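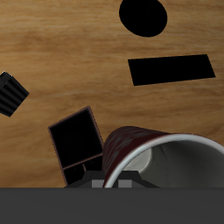 # Recetario Urrego: acabados y mantenimiento de tableros de madera

Conjunto de fichas en texto plano sobre acabados al aceite, a la cera y al barniz para tableros de uso doméstico. Cada ficha recoge una aplicación concreta: qué madera, qué producto, cuántas manos, cuánto tiempo entre ellas y qué aspecto tenía la superficie al cabo de unos meses.

El repositorio empezó como una libreta de taller. Cuando la libreta dejó de ser legible se pasó a CSV, y desde entonces se edita solo en ese formato.

## Contenido

```
urrego/
 README.md
 fichas.csv
 maderas.csv
 productos.csv
 notas/
 lijado.md
 manchas.md
 cera.md
 cambios.txt
```

`fichas.csv` es el archivo principal y tiene 200 filas. `maderas.csv` y `productos.csv` son tablas auxiliares; las columnas `madera_id` y `producto_id` de las fichas apuntan a ellas. La carpeta `notas` contiene textos más largos que no cabían en una columna de observaciones.

## Campos de `fichas.csv`

| Campo | Tipo | Descripción |
|---|---|---|
| `ficha_id` | entero | Identificador. No se reutiliza aunque se borre la ficha. |
| `madera_id` | texto | Código de la especie, tres letras. |
| `corte` | texto | `radial`, `tangencial`, `mixto` o vacío. |
| `grano_final` | entero | Último grano de lija antes del acabado. |
| `producto_id` | texto | Código del producto. |
| `manos` | entero | Número de manos aplicadas. |
| `espera_h` | entero | Horas entre manos. |
| `uso` | texto | `comedor`, `cocina`, `escritorio`, `auxiliar`. |
| `revision_m` | entero | Meses hasta la revisión. |
| `estado` | entero | De 1 a 5. Ver más abajo. |
| `obs` | texto | Observaciones libres. |

El separador es el punto y coma y la codificación es UTF-8. Los campos de texto van entre comillas solo cuando contienen un punto y coma.

Un campo vacío significa que el dato no se anotó. No significa cero. En las fichas más antiguas falta casi siempre `corte`, y en algunas falta también `espera_h`.

## Escala de estado

1. Hay que lijar y empezar de nuevo.
2. Zonas sin protección, manchas que no salen con jabón.
3. Desgaste visible en las zonas de uso. Se arregla con una mano de mantenimiento.
4. Ligera pérdida de brillo o de tono, sin manchas.
5. Igual que el día en que se terminó.

La escala es subjetiva. Las fichas las ha puntuado siempre la misma persona, lo que da cierta coherencia interna pero no permite compararlas con otras fuentes. Antes de la versión 3 la escala iba de 1 a 10; esos valores se dividieron entre dos y se redondearon hacia arriba, de modo que las fichas antiguas pueden parecer algo mejores de lo que eran.

## Maderas incluidas

La tabla `maderas.csv` tiene 17 entradas. Las que más fichas acumulan son roble, haya, fresno, pino y nogal. Del resto hay pocas fichas y no conviene sacar conclusiones: de olivo, por ejemplo, solo hay tablas de cortar y un tablero auxiliar.

Algunas advertencias por especie:

- **Roble.** Reacciona con el hierro y se ennegrece. No usar lana de acero entre manos; en su lugar, estropajo sintético fino. Las fichas en las que se usó lana de acero llevan la palabra `taninos` en `obs`.
- **Haya.** Absorbe de manera desigual. La primera mano suele quedar a parches y se iguala en la segunda o la tercera.
- **Pino.** Amarillea con casi cualquier aceite. Los nudos con resina hay que limpiarlos con alcohol antes de lijar el grano fino.
- **Nogal.** Con el sol se aclara. Es fácil confundir este cambio con desgaste del acabado, y en varias fichas probablemente se confundió.
- **Fresno.** Poro muy abierto. La cera sola se queda en el poro y se ve blanca al secar.

## Productos

Los productos aparecen por familia y no por marca comercial, con tres excepciones: dos mezclas de elaboración propia, llamadas Rollell y Treltau en las etiquetas del taller, y un aceite comprado a granel en el almacén Sernberg, del que no se conoce la composición exacta.

**Rollell** es aceite de linaza cocido con cera de abeja y un poco de esencia de trementina. Se aplica templado, con trapo, y se retira el sobrante a los quince minutos. Seca despacio. En invierno, sin calefacción, puede seguir pegajoso a los tres días.

**Treltau** es aceite de tung rebajado con disolvente cítrico. Penetra más y oscurece menos. La primera mano va muy rebajada y la última casi pura.

Las proporciones de ambas mezclas han cambiado con los años. La columna `lote` de `productos.csv` permite saber qué proporción corresponde a cada ficha a partir de la 30; para las anteriores solo consta el nombre.

> **Aviso.** Los trapos empapados en linaza o tung pueden arder solos al secarse. Hay que extenderlos al aire libre, en una sola capa, o guardarlos en un recipiente metálico cerrado con agua. Nunca hechos una bola en la papelera.
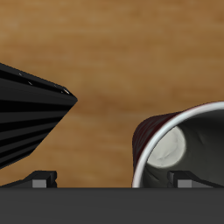
## Procedimiento de aplicación

Salvo que `obs` diga otra cosa, todas las fichas de aceite siguieron los mismos pasos:

1. Lijado en el sentido de la veta, subiendo de grano sin saltos grandes.
2. Aspirado y paso de un trapo apenas húmedo para levantar el pelo de la madera.
3. Secado completo y último lijado a mano, muy suave.
4. Primera mano abundante. A los diez o quince minutos se retira todo lo que no haya entrado.
5. Espera según `espera_h`.
6. Manos siguientes, cada vez con menos producto.
7. Reposo antes de poner el tablero en uso.

El paso 4 es el que más fallos produce. El aceite que queda encima forma una película blanda que se raya con la uña y que solo se quita lijando. Si el tablero está pegajoso al día siguiente, todavía se puede frotar con un trapo mojado en el mismo aceite y secar enseguida – pasado ese plazo, lo normal es que ya no funcione.

Conviene tratar la cara inferior con el mismo producto y al menos una mano. Los tableros aceitados por una sola cara cogen y pierden humedad de forma desigual y se abarquillan. En las primeras fichas no se hacía, y hay varios casos anotados como `curvado`.

Para las fichas de barniz el lijado se detuvo antes, en general en 180, porque con la superficie demasiado cerrada la película agarra peor.

## Mantenimiento

Las indicaciones que siguen salen de las fichas con `uso` igual a `comedor` o `cocina`.

- Limpieza diaria con trapo húmedo bien escurrido y secado inmediato.
- Jabón neutro muy diluido cuando haya grasa. Nada de amoniaco ni de lejía.
- Una mano de mantenimiento cuando el agua deje de formar gotas y empiece a oscurecer la madera.
- Cercos blancos sobre cera: calor suave con un paño seco por medio y cera nueva.
- Cercos negros sobre roble: ácido oxálico, con guantes y ventilación, y aclarado a fondo. El proceso completo está en `notas/manchas.md`.

No hay un intervalo fijo. En un escritorio puede bastar con una mano al año, y junto a un fregadero hará falta bastante antes.

## Uso de los datos

Para cargar las fichas con pandas:

```python
import pandas as pd

fichas = pd.read_csv("fichas.csv", sep=";", dtype={"madera_id": str})
maderas = pd.read_csv("maderas.csv", sep=";")
tabla = fichas.merge(maderas, on="madera_id", how="left")
```

Si se abre el archivo con una hoja de cálculo, hay que indicar el separador a mano. Algunas versiones interpretan los códigos de producto como fechas y los estropean al guardar. En ese caso es mejor importar todas las columnas como texto.

## Limitaciones

Casi todos los tableros estuvieron en interiores con calefacción y clima seco. No hay datos de exterior ni de zonas de costa.

La revisión no se hizo siempre al mismo plazo. Comparar dos valores de `estado` sin mirar `revision_m` lleva a error.

Faltan los tableros que no volvieron a verse. Si alguno salió muy mal y se tiró, lo más probable es que no figure.

Los acabados al agua están poco representados. Hay un grupo de fichas pendientes de pasar desde la libreta, pero en varias no se distingue si el barniz era al agua o sintético, y de momento se han dejado fuera.

## Contribuciones

Se aceptan fichas nuevas siempre que tengan rellenos, como mínimo, `madera_id`, `producto_id`, `manos`, `uso` y `estado`. El campo `obs` admite hasta 2,000 caracteres; si hace falta más espacio, es preferible añadir un archivo en `notas` y citarlo.

Las correcciones de fichas existentes deben indicar el `ficha_id` y el motivo. Los cambios de nombre de especie se discuten aparte, porque afectan a las dos tablas.

## Licencia

CC BY 4.0 para los datos y las notas. Basta con citar «Recetario Urrego» y el número de versión.

## Cambios

- **v4** (abril): se añade `corte`. Se separan cera dura y cera líquida en `productos.csv`.
- **v3**: nueva escala de `estado`.
- **v2**: se añaden los lotes de Rollell y Treltau.
- **v1**: paso de la libreta a CSV.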